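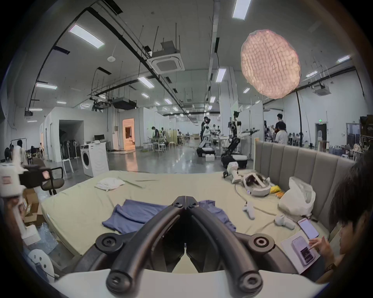
Equipment Review: Badari Bench Spin Coater

The Badari is a compact spin coater intended for laboratories that prepare thin films of organic semiconductors from solution. The Stondden group evaluated one unit for the Pultar project, which studies printable light sensors on flexible plastic.

Speed control was the main concern. The coater held 3000 rpm steadily on glass and on polymer film, and the display agreed with our own tachometer. Films cast from ethanol were even across the center of the substrate. Thicker inks left a raised rim at the corners — a known difficulty with square substrates.

Programs are entered from a small keypad. Each step may run for up to 80 seconds, and 30 programs can be stored. The menu is slow to use, and a program cannot be copied and edited, so longer recipes must be typed in again.

The bowl lifts out for cleaning. The lid seal swelled slightly after repeated contact with toluene and was replaced under warranty in July.

The unit is quieter than the Quiroga model it replaced, although its vacuum pump is sold separately. It is recommended for teaching and routine research. Groups working with aggressive solvents should order a spare seal with the unit.

Reviewed by Naheed Khokhar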